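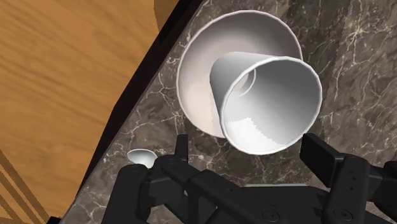
Baletti hand controller and Premano kitchen simulator, reviewed

6 December 2022

We bought the Baletti controller in May to record demonstrations for a two-finger gripper. It plugs in over USB and talks to the Premano simulator with no extra drivers. Setup took 30 minutes.

Control
The grip trigger is smooth and has enough travel to close slowly on a paper cup. Wrist rotation is weaker. Lining up the fingers with a cup lying on its side in a bowl took me several tries, and the close view from the gripper helped more than the wide one. I recorded almost 100 demonstrations and kept 80.

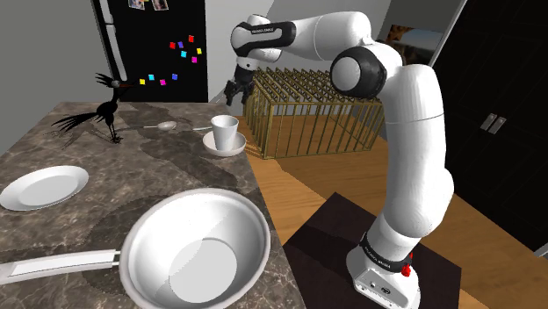

The kitchen
Premano's kitchen has a marble counter with a pan, a plate, a cup and saucer, a spoon and a black bird on it, plus a wire cage on the floor. Shadows are good enough to judge height by. Reaching the far end of the counter is slow, and I would like a key that returns the arm to its start pose.

Export
Files save in the Prokerum format. Dow, the older package we used, needed 2 conversion steps for the same job. Replay matched what I had recorded.

The grip is too thick for small hands and the cable is short. I would still buy it again at this price.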